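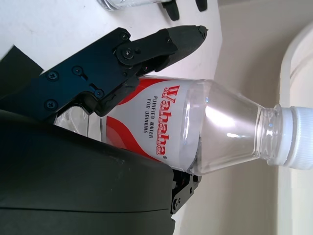

Wildlife and Conservation > Reptiles and Amphibians

Toad crossing on the Clullen road, is the fence worth it?

Started by zerkerport_jo

zerkerport_jo
Tuesday, 7:42 pm

Hi all, long-time reader and I think this is my second post ever. I've been helping out with the toad patrol on the Clullen road for a few springs now (the stretch between the old quarry and the fishing lake, if anyone knows it) and we've been offered money for a proper drift fence with a tunnel under the road. Brilliant, you'd think! But now half the group want the fence and the other half want to spend it on the breeding pond at the quarry end, which has silted up so badly you could nearly walk across it in July.

We carried 3,000 toads over last season. That sounds like loads until you talk to Mohsin Mirani, who started the patrol and remembers doing that many in a week. I go back and forth on it every day. Has anyone here had a tunnel put in, and did the toads use it?

newtonabbey
Tuesday, 8:05 pm

Fence, every time. You can dig a pond out later, but you can't get back a female that's been squashed with all her eggs still in her. Ours went in at Sason and I used to pick up a bucket of dead ones on a wet night, and now I might see a couple.

Do ask what the tunnel is made of though, and how wide. Ours has a slotted top so the rain gets in, and they seem far happier going through that than the old drainage pipe, which they'd sit outside of and sulk.

Hedgebottom
Tuesday, 8:31 pm

I'll be the grump then. We got a tunnel, it cost a fortune, and two winters on it was full of leaves and crisp packets and the fence had been flattened by the verge cutter. No one had written down whose job it was to look after it. The council thought it was us and we thought it was the council. If you haven't got that agreed on paper then I'd put every penny into the pond.

Also a toad needs somewhere to go TO. What's the use of a lovely safe tunnel to a puddle?

newtonabbey
Tuesday, 8:40 pm

That's an argument for looking after a fence, Hedgebottom, it's not an argument against having one.

Hedgebottom
Tuesday, 8:44 pm

It's an argument against having one if you know perfectly well it won't get looked after. I've met councils.

marshwiggle16
Tuesday, 9:10 pm

Which way are your toads going, Jo? You say the pond that's silted up is at the quarry end, but are they heading there or to the fishing lake? If most of them breed in the lake then the quarry pond is a bit of a side issue, and I'm with newtonabbey. Toads don't mind fish, the tadpoles taste horrible. Frogs and newts would thank you for the pond but that's a different animal and a different pot of money.

zerkerport_jo
Tuesday, 9:26 pm

Good question and I should have said! Mostly to the lake. They winter in the woods above the quarry and come down over the road. But there's a smaller lot who stop at the quarry pond, and they don't cross at all, so they've never been in our figures. Jawad Baloch did a torch count up there last spring and got 200 in one evening, and that surprised everybody. So if the pond goes we lose those and we'd hardly notice, as they were never on the bucket sheets.

Hedgebottom, point taken about the paperwork. I've no idea who'd own the fence. I'll ask.

yeoman_pete
Tuesday, 9:58 pm

Slightly different angle. Can you get the road shut? Ours is closed at night for 3 weeks in the spring, just a barrier at each end and a sign, and it costs next to nothing. We had plenty of moaning the first year and one chap who moved the barrier every evening, but people have got used to it. Depends if there's another way round for the cars.

marshwiggle16
Tuesday, 10:03 pm

Oh that's a good shout. You'd still want people out walking it, mind.

zerkerport_jo
Tuesday, 10:15 pm

There is another way round, through Yeoman (any relation, Pete?), it adds a few minutes. I don't think anybody has ever asked. The farm would need to get in and out for milking but that's one tractor and he's pretty good about stopping for us.

I've started putting down what we need for the coming season whatever we end up doing, so tell me what I've missed:

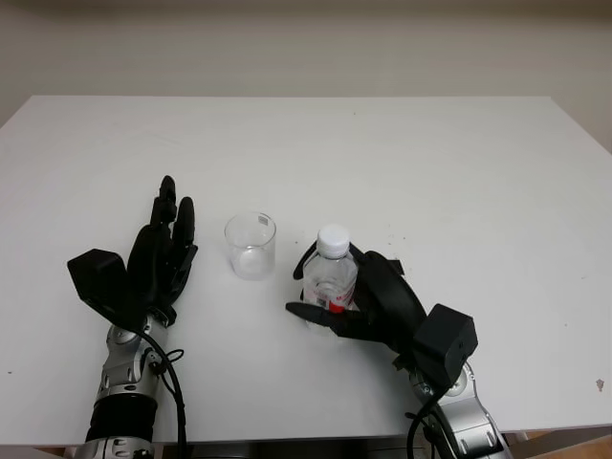 Buckets with lids, and a spare or two

Hi-vis for everyone, including the ones who say they don't need it

Torches and fresh batteries

Clean gloves, no hand cream or sanitiser on them

Tally sheets, with a separate column for the dead ones

Flask

newtonabbey
Tuesday, 10:22 pm

Pencils! Biro won't write on a damp sheet. And put males, females and pairs in different columns or you'll be kicking yourself when you come to add it up.

Hedgebottom
Tuesday, 10:37 pm

Something to scrub your boots with if you're going from the quarry pond to the lake on the same night. You can carry all sorts between ponds on a muddy welly.

I still say dig the pond, but if Pete's road closure comes off you could maybe do that AND the pond and forget about the tunnel. I'd be happy with that.

newtonabbey
Tuesday, 10:41 pm

I wouldn't. They come back down the hill when they've finished breeding, in dribs and drabs, and then the toadlets are all over the place in early summer. The barrier's long gone by then. A fence is there all year.

yeoman_pete
Tuesday, 10:49 pm

Fair, we do lose a lot of toadlets. No relation by the way Jo, I just drink there.

zerkerport_jo
Tuesday, 11:06 pm

Ha! Right, I'm going to ring the highways people about the closure and ask who'd be on the hook for the fence in the same call. Jawad has said he'll do another torch count at the pond if someone goes with him, so I've put my name down for that. Will post when I hear anything.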